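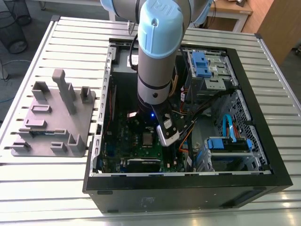
The first thing Jacqueline Bodin did when I walked in was hand me a coffee and tell me not to lean on the table. Fair enough! I'm a leaner. I'm also someone who once spent a whole evening trying to get a memory stick out of an old desktop, so I had a soft spot for her project before she'd said a word about it.

Bodin writes software at Holano, a small outfit that wants robots to take apart old office computers. The arm is store-bought. What she makes is the part that decides what to do next, a planner called Flernon, and she talks about it the way other people talk about a teenager learning to drive.

I figured the hard bit would be seeing. A computer is a mess inside, all those wires flopping across the board, and every model puts things in a slightly different spot. Bodin says the vision side keeps her busy (they trained it on 3,000 pictures of open cases, and she labeled far too many of them herself), but what keeps her up at night is order. Which thing comes out first? Can the gripper reach the board without snagging a cable on the way down? If a part won't budge, do you pull harder, wiggle, or go do something else and come back later?

Flernon handles that last one with a sort of running to-do list. Each job on it has a few things that must be true before the arm is allowed to start, and the list gets reshuffled every time the camera takes a fresh look. She showed me the screen and it's weirdly gripping, little lines of text swapping places while the arm hangs there making up its mind.

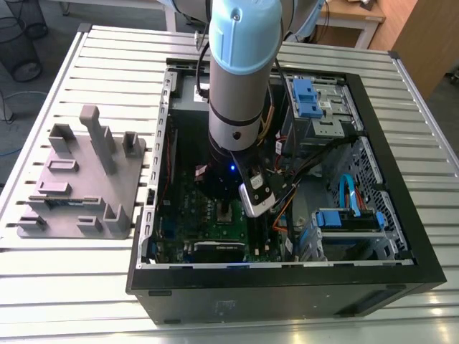 The gripper holding a small part over the open case. The gray plate on the left has holders and slots for components.

Then there's touch. The older version of the code went where it was told and that was that, and Bodin has a drawer of bent brackets to show for it. Now a second program, Akudia, listens to the forces at the wrist 100 times a second and can overrule the planner whenever it doesn't like what it feels. The two argue a lot. She keeps a log of the arguments, 1,365 of them when I visited, and reads through a batch every morning with her toast.

I asked if she could do the job faster by hand. "Oh, by miles," she said, and went back to typing. Her next chore is teaching Flernon to ask for help sooner. Right now it will try the same stubborn clip over and over, and I have to say I felt for it.

Contact the editors | © 2024 Holroyd Magazine | Back to top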